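# Skirkamcombe is opening a plate library, and you can borrow dinner for 8

December 30, 2024
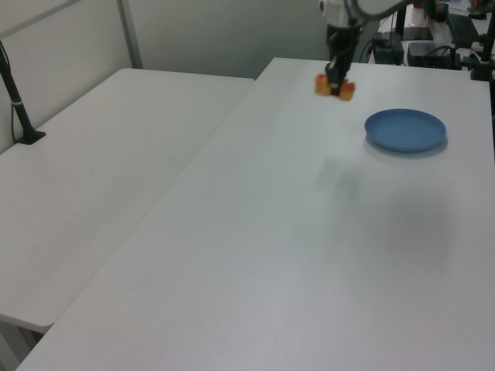

**Do I have to buy anything to borrow plates?**

Borrowing is free for anyone with a Skirkamcombe household card. You bring the plates back within 7 days, rinsed, and we do the proper washing.

Okay, on to the announcement! I run Niven, the little secondhand kitchen shop on the hill in Skirkamcombe, and starting this winter we're lending out tableware as well as selling it. The new service is called Skumivier (my grandmother's word for the good cupboard, the one kids weren't allowed to open). It has its own room behind the shop, with its own door and its own hours, so you won't have to squeeze past the stockpots to get to it.

The idea started in July, when three different customers came in during the same week asking for cheap plates for one party. They were all going to use them once. I sold them what I had, and by August most of those plates had come back to me in donation boxes, a few with the price stickers still on. I figured we might as well skip the selling part.

Since then I've been collecting. The library opens with 1,036 pieces: dinner plates, side plates, shallow dishes, soup bowls, serving platters and a frankly silly number of gravy boats. Of those, 355 are plain plates in a single color, and those are the ones I expect to go out the door first. I'm very fond of the blue. Plain blue is friendly to almost any food, it looks good on a bare white table, and if one gets chipped I can usually find another that's close enough. Patterned sets are lovely (we have those too), but lose one plate out of a patterned set and you're stuck.

Most things are bundled in sets of 8, packed in a crate with felt between the pieces. You can also build your own mix at the table, and I'd encourage it! Put a few plates down, stand back, move them, swap one for a platter. People are shy about this at first and then they stay for an hour. The tables are white on purpose, so you can see the color of a dish properly before you take it home. My old shop counter was dark green and it made everything look like pea soup.

A few practical things:

- Household cards are free and take about five minutes to set up. Bring something with your address on it.
- One crate per household at a time. If you need more for a wedding or a memorial, talk to me first and we'll work it out.
- Breakages happen. Tell us, bring back the pieces if you can, and there's no charge for the first one.
- Please don't put anything with a gold rim in the microwave. Please.
- Deliveries run to Vurness twice a month. Everyone else picks up in person.

We're still looking for donations, mostly shallow dishes and plates with a bit of a raised rim, the kind that keeps sauce where it belongs. Single plates are welcome, as are odd colors. I can't take anything cracked or crazed, and I have enough gravy boats to last me the rest of my life. If you're clearing out a relative's kitchen and it all feels like too much, call the shop and I'll come over with crates and newspaper.

Vurness folks, you asked for a drop-off point of your own and I'm working on it. For now, the delivery van can take donations back with it, so just have them boxed and labeled with your name.

The shop itself isn't changing. Niven will keep selling pans, knives, jars and all the usual odds and ends at the front, and if you fall in love with something you borrowed from Skumivier, ask me. Sometimes I'll say yes. I won't say yes about the big fish platter.

**For press:** Reporters and local newsletters are welcome to come by before opening and handle the plates. Call or stop in at Niven, Skirkamcombe, and ask for the owner. Mornings are best, before I start unpacking boxes.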